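Sorting Small Stuff Without Buying More Bins

Most clutter on a counter or workbench is small things with no fixed spot: batteries, tape, rubber bands, the one screwdriver everybody uses. Before you buy anything, empty the drawer or shelf completely and wipe it down. Throw out dried-up pens and glue first.

Put what's left into groups by where you use it. Picture hooks go with the hammer. Twist ties go in the kitchen. Spare keys get a tag the same day or they never will.

Open baskets work better than lidded boxes for anything you reach for every day. Plastic ones can be rinsed in the sink. Keep them shallow, or the bottom layer gets forgotten. 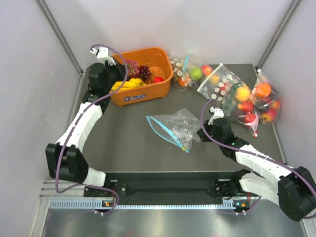 Labels should go on the front edge, at eye level if the shelf is high. Masking tape and a marker are fine for the first month. Once the groups stop changing, make better ones.

For screws and nails, use jars with wide mouths. Fill them no more than halfway so you can get your fingers in. Mixed leftovers get one jar only, and when that jar is full, dump it on a tray and sort it. It takes me 20 minutes.

Cords: wrap each one loosely and close it with a strip of hook-and-loop tape. Don't wind them tight around the plug, which strains the wire at the end.

Go through the whole lot again every September, before the holiday boxes come out. Anything you moved twice without using can go in the donation bag.

Ehab Naciri
Updated 24 October 2026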